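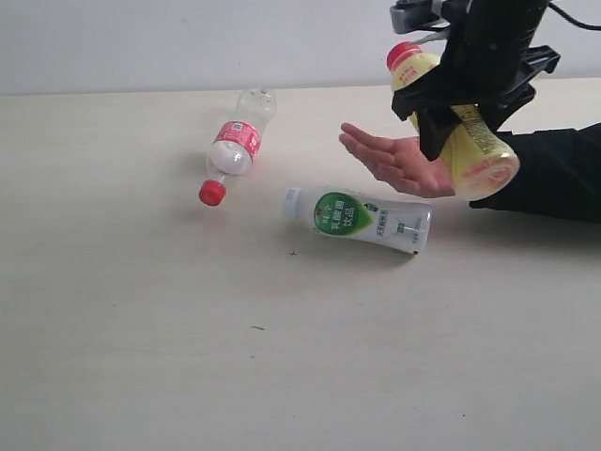
5. Working alongside the Kilix at the sorting table

Until now, everyone on the returns bench at Pestunard has picked up, turned and set down every single bottle by hand. With the Kilix in place, the arm does the reaching and the person does the looking. We've run it at Cladow for 3 months and the change is bigger than we'd hoped. Backs and wrists get a rest, and there's time to look properly at a label!

This section covers starting a shift, laying out bottles and handing over. Read section 4 (emergency stop) first.

5.1 Starting up

1. Wipe the tabletop and let it dry. Small scratches and specks do no harm. Grit does, so brush it off.

2. Switch on at the wall, then at the controller. Wait for the steady green light.

3. Press HOME and keep both hands off the table until the arm stops moving.

4. Lay one empty bottle on its side, well inside the reach of the gripper, and leave plenty of bare table round it. A bottle with a bright cap makes a good first piece, as the cap is easy to spot from where you stand.

5. Press TEST PICK. The fingers should approach slowly and stop short of the bottle before closing. If they don't stop, press the red button and call the shift lead.

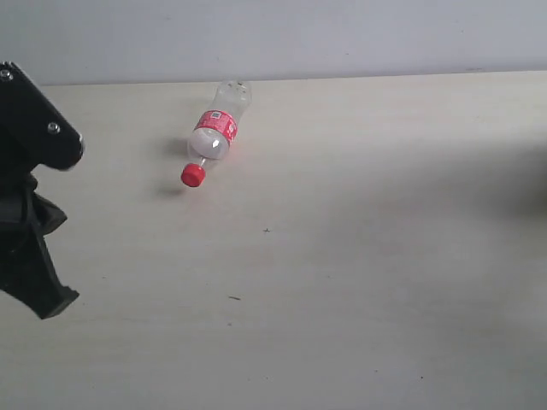

6. Repeat the test pick 5 times. Write any misses on the bench sheet, along with the type of bottle.

Note: The "miss" column is for the machine, and it has nothing to do with your own figures. Please fill it in freely. The people at Delić who look after our settings read every line of it, and the gripping force was changed in May on the strength of what the bench wrote down.

5.2 Laying out a batch

7. Lay bottles down on their sides. Standing bottles get knocked over.

8. Mix shapes and sizes as they come. You don't need to sort by colour or by drink, and you can stop lining caps up with the edge of the table (a hard habit to break, we know).

9. Try to leave a hand's width between bottles. 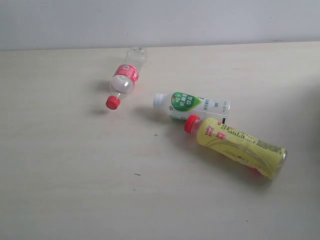
Bottles that touch can still be picked, though the arm will take longer to choose its angle. If it hesitates for more than 50 seconds, press PAUSE and move them apart yourself.

10. To add a bottle during a batch, press PAUSE, wait for the tone, then reach in. Hold the bottle by its body and lower it to the table.
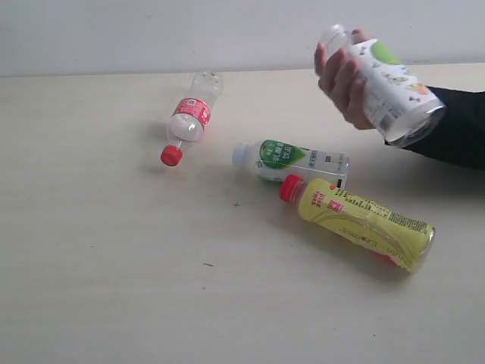 Take your hand and sleeve right back past the line before you press RESUME. Tight cuffs are best for this job.

CAUTION: Never reach under the gripper while it is moving, even to save a bottle that is slipping. Let it drop.

5.3 Taking a bottle from the gripper

11. Select HAND OVER. The arm carries the bottle to your side and holds it still.

12. Put your open hand underneath, palm up, and say or press READY.

13. Check the label and cap, then place the bottle in the right crate. The decision is yours every time. The Kilix does not overrule you.

If you'd like more practice, Gorazd Berisha runs a short session at the bench before each shift, and beginners are very welcome. Ring extension 876 to put your name down.

Section last revised 2/13/21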